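From: Iveta Vrabec
To: Ekthorpe kitchens list
Date: January 2021
Subject: Re: [ekthorpe-kitchens] Cups, again

Iveta Baláž wrote:

> I know we went over this in December, but can someone please tell me
> what the rule is for cups? Half of you stand them upside down on the
> cloth and half of you lay them on their sides. I came in to make
> tea and had no idea which were clean. Also the pink one is mine,
> if anybody was wondering, and so is the big teapot at home that I
> never brought in because of exactly this sort of thing.
>
> Iveta B.

Dear other Iveta,

There is no rule. There was a rule, in message 321 of the archive, and then there was a different rule in message 481, and as far as I can tell from message 536 both are still in force.

My own position hasn't moved. Cups go on their sides. Stand a cup on its rim on a cotton cloth and you trap whatever was in it, and an hour later you have a damp ring and a smell of old dishwater. On its side the air gets in. They do roll, I grant you, and the answer to that is to keep them well away from the edge. The square gray one doesn't roll, and for that it has my respect.

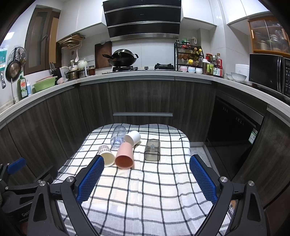

The other thing I'd ask is that we stop treating the table as the place where cups live. It's a table. People would like to eat at it. The checked cloth was bought on the understanding that plates would occasionally land on it, and I had to iron the thing twice to get the fold lines out, so I feel some plates are owed.

As for the dishwasher, I know the Vemell people say paper-thin plastic is fine on the top rack. I put a Lavix tumbler through mine at home last year and it came out shaped like a hat. Wash the plastic by hand, please, in warm water, with one squirt of soap and not the four that Skála Street seems to think is normal. Paper cups get thrown away. I'm looking at whoever rinses them. It's thrifty, and the seam gives out on the second coffee, usually over somebody's lap.

Clear bottles are more trouble than cups because the neck is narrow and the last of the water sits in the shoulder. Shake it out over the sink first, then lay it down with the cap off. If you want to keep the cap, put it somewhere you'll find it again — I have 2 bottles at home and no caps whatsoever.

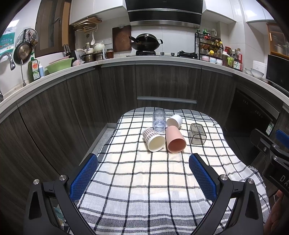 How do you tell a clean cup from one somebody has just put down?

Look inside it, and if you're still in doubt, wash it. It takes less time than writing to the list, and I say that as a person who has now spent most of a lunch break writing to the list.

I'd be happy to move to a rack if somebody wants to buy one. It would have to fit beside the sink without blocking the tap, and please measure before ordering, as the last one went back to the shop. Until then, sides, middle of the table, and put them in the cupboard before dinner.

Your pink cup is noted. Write your name on the bottom.

Iveta V.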